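Udwood to supply coloured shape blocks to nurseries from July

28/04/2023

Toy maker Udwood has announced a new range of coloured shape blocks for nurseries and reception classes. The range will go on sale in July through the education supplier Lecomte.

The blocks include cylinders, triangular and hexagonal prisms, stars and hearts, in colours such as red, green, blue and yellow. They are sold in tubs of 49, and each tub comes with a printed booklet of 18 sorting and matching activities.

The range was tried out in 9 nurseries over the winter, with 235 children taking part. Staff asked for larger pieces and fewer shades of each colour, and both changes were made before the final order was placed.

"Children sort by colour first and come to shape a bit later," said Gráinne Carroll, head of product at Udwood. "We wanted one tub that would do for both."
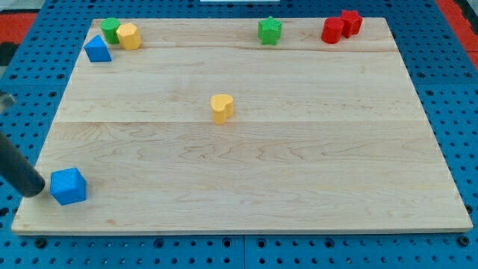
Spare blocks can be ordered singly, so a lost star or heart does not mean buying a new tub. Nurseries that took part in the trial will be offered their first tub at half price.

Orders open with Lecomte in July. Press enquiries should be sent to Annick Courtois at the Udwood press office.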